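Can a machine do my laundry yet or should I stop asking
General Chat > Home and Shop

lintrap_larry
Started Monday. My sister sent me another article promising a robot butler. I have 19 shirts on a chair. The chair has not been a chair since November. Has anyone seen a machine do a real chore, start to finish?

Marlina Tarigan
I work near one, two arms on a bench. Washing is solved, drying is solved, everything after the buzzer is a swamp. Towels, sure, if you hand it one towel at a time and have nowhere to be. Getting a shirt out of a heap and onto a hanger is another sport.

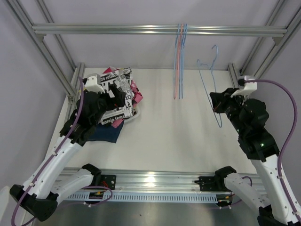
The part people skip is finding the collar. You or I feel for it while watching TV. The arm has to work out which lump is shirt, which lump is the other shirt, and then not strangle either one. And wire hangers swing if you breathe on them.

dovetail55
Disagree. We have a Lavex cell at the shop that loads blanks all day and has called in sick fewer times than I have. Machines do chores fine. Your chores are just badly organized.

lintrap_larry
My laundry apologizes for not arriving on a pallet.

dovetail55
I'm serious. Same part, same spot, 100 times an hour. Buy 35 identical gray T-shirts and you're halfway there.

Marlina Tarigan
You aren't, though. Two identical shirts dropped on a table make two different piles. Your blanks don't wrinkle. How does the Lavex do when one shows up bent?

dovetail55
It stops and flashes a light until I come over.

Marlina Tarigan
So it's a teenager.

mrs_pudding
We had a Tastow floor thing that was supposed to mop. It mopped the same 4 feet of hallway and then went under the couch to think. Still like it better than mopping.

dovetail55
Fine, bent parts are a problem. I still say ten years.

Marlina Tarigan
For one shirt, sooner. For Larry's chair I wouldn't put money down.

lintrap_larry
Update, it's 20 shirts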